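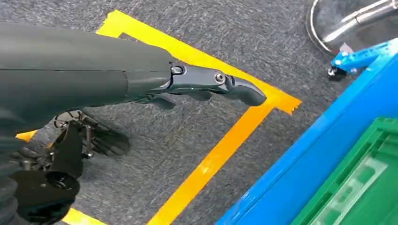
Remote control or by hand? Teaching the hubcap to shelf task

Search this board... Search Advanced search

Posted in: Teaching and Demonstration > Arms and Hands

quietwrist
Member
18 October 2021

Hello all. I am working with an Edis upper body and we teach it to take a hubcap from the floor and put it on the blue shelf. All demonstrations are made by remote control with the Sirus gloves. We have 653 recorded now and the plan asks for 3000.

My problem is the approach to the floor. The operator comes down near the corner of the yellow tape and then hesitates, because in the wrist view it is difficult to judge how far the fingertip is from the carpet. Every operator hesitates in another way, and the policy learned all of these hesitations very well. It hangs over the floor and makes small corrections until the time limit.

I am thinking to switch to moving the arm by hand, with the motors in soft mode. Has anybody compared the two for work close to the floor?

slowgrip
Member

I would move it by hand. When you hold the forearm yourself, you feel the contact and you do not need to guess the depth. We did one drawer task in both ways and the hand-guided set was much smoother.

Please write also what your camera views are. If the operator has only the wrist view, I am not surprised about the hesitation.

quietwrist
Member

The operator has the wrist view and the head view. Most of them look only at the wrist view when they are low. It is from a moment like this, hand open, nothing in it, fingertip toward the tape corner:

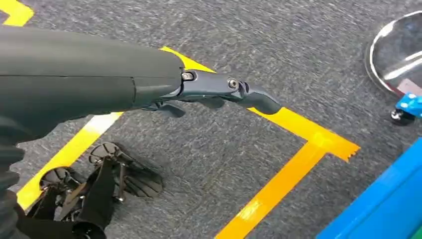
parallaxpat
Moderator, Teaching and Demonstration

I do not agree with slowgrip for this case. If you push the arm by hand, your own body will be in the head view for most of the episode. Your policy will then see a person during training and no person when it runs. For a drawer at waist height you can stand behind the arm. For the floor you must kneel down beside it, and I do not see where you would kneel without blocking something.

Also the fingers. With gloves you get the finger motion and the arm motion in one recording. By hand you will guide the wrist and then who closes the fingers?

My advice is to keep the Sirus gloves and to change the instruction. Tell the operators: go down in one motion, stop only one time, then close. If an episode has a second stop, mark it and leave it out.

slowgrip
Member

The fingers can be on a foot pedal, we did it so. But I accept the point about the kneeling. You can replay the hand-guided path afterwards and record the cameras only in the replay, then there is no person in the view.

parallaxpat
Moderator, Teaching and Demonstration

Replay is fine if the hubcap is in exactly the same place again. He moves it between episodes, I suppose.

quietwrist
Member

Yes, we move it every time, anywhere inside the tape. So replay would mean to put it back by measuring, and I do not want this for so many episodes.

I looked again through the recordings with the Samuel viewer and marked the ones with more than one stop on the way down. In one operator's set there were 52. I will take them out and train again before I decide.

Another question, for the shelf side. How strict are you with the final position? The rim sometimes ends a little over the front lip:
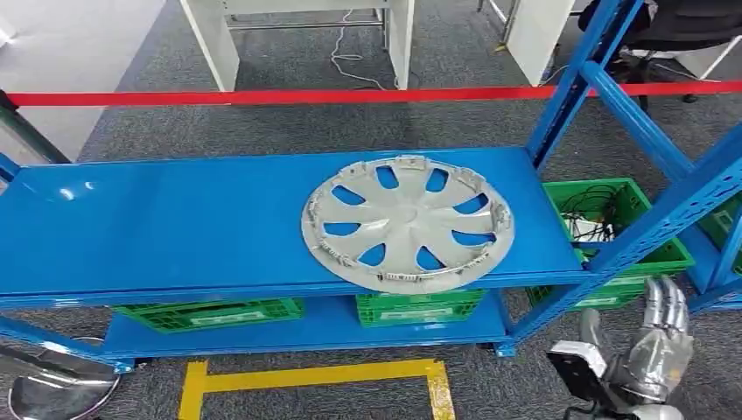 Hubcap on the upper shelf, lower rim slightly over the front lip.

slowgrip
Member

I would count it as a success if it lies flat. But write the rule down before you continue, otherwise each operator will make his own rule.

parallaxpat
Moderator, Teaching and Demonstration

Here I am stricter. The policy will copy the overhang and add its own error to it, and then the part falls. Keep these episodes for the pick and cut them before the release.

quietwrist
Member

Cutting before the release is a good idea, I did not think of it. I will try 14 episodes first and write the result in this thread.

Recent topics on Menholm Boards
Sirus gloves: thumb calibration drifts after lunch break
Foot pedal for finger closing, wiring question
Edis soft mode, arm sinks when released
How many operators for one task?
Samuel viewer: export of marked episodes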